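**Etport bench kit – stuff people ask me**

**What do I get in the box?**
The gripper fingers, the parts fixture and the Vulari software. You bring the arm and the computer! I paid $700 for mine.

**How long did setup take you?**
One long afternoon (I'm slow with cables), and seven tries before the fixture sat where I wanted it – then it was fine.

**Can it work on a real desktop PC?**
Sure, I use a full tower laid on its side with the panel off.

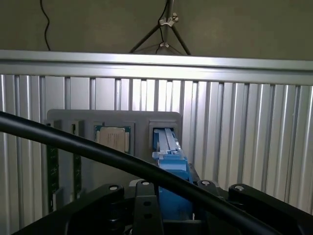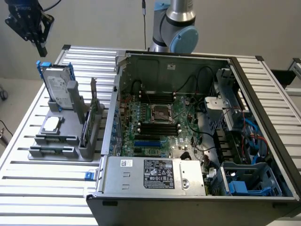 **Can I return it if it doesn't fit my arm?**
Etport gives you 70 days, and you pay the shipping back.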